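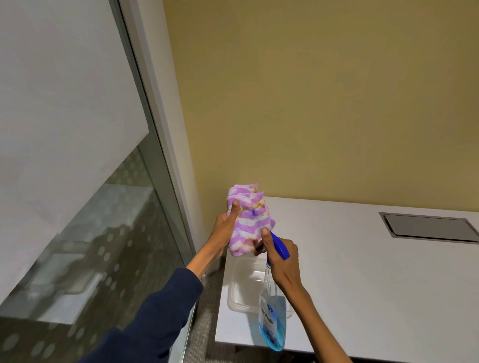
White desks show everything, and I wipe mine down every afternoon before I head home from the Kerkgate office. First, clear off the crumbs and move the stapler. Then fold a small towel into a thick bundle (I like my old pink-and-white zigzag one, frayed edges and all!) and spritz the cleaner onto the cloth - a couple of squirts is plenty. Wipe from the wall toward you in long overlapping strokes, and go easy near the cable hatch so nothing drips in. Flip to a dry side and buff. Toss the towel in the wash after 13 wipes or so.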